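Notes > Karting > Setup

Rear track width and tire pressure at Sarpong

4 min read

I ran the Jollier chassis at Sarpong again to settle one question: whether the understeer in the second hairpin came from the rear track width or from tire pressure. The last time out I changed both between sessions, so the data was useless.

Baseline was the setup Alcides Toledo gave me with the kart. Rear hubs at full width, front ride height in the middle position, seat struts loose on the left side. Each run was 3 flying laps on the same set of used Dotens, with pressures checked on the grid and again at the scales.

First change was the rear hubs, moved in one spacer per side. The inside rear lifted earlier and the kart rotated before the apex. Exit was worse. The engine bogged where it had pulled cleanly before, and the gearing was unchanged, so I put this down to the rear tire dropping back late. Lap time was the same within the error of the transponder.

Second change was pressure only, hubs back at full width. Raising the fronts made the first two laps better and the third worse. Lamisi Arthur drove the same setup after me and reported the same thing without being told what to look for. She brakes later than I do, which makes the agreement more useful.

The logger is a Prutell unit that samples steering angle and rear axle speed. It drops samples when the battery connector gets hot. I lost 250 of them in one run and threw the run out. The connector now has a zip tie and a rubber grommet on it, and I will report back in May if it holds.

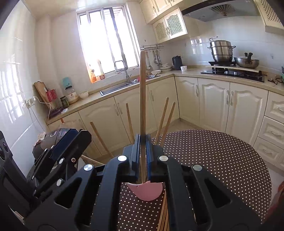

Chopsticks in the pink bowl, one in the gripper.

For now I am keeping the hubs wide and the fronts at the baseline pressure. The remaining understeer is probably caster. Da-eun Ban has the eccentric pills I need for that test and will lend them if I return her chain breaker. Seat struts come after that, one side at a time.

Recent posts
Reading a worn sprocket
Cleaning a carburetor without losing the small spring
Brake pad spacing, measured twice
Wet tires on a drying track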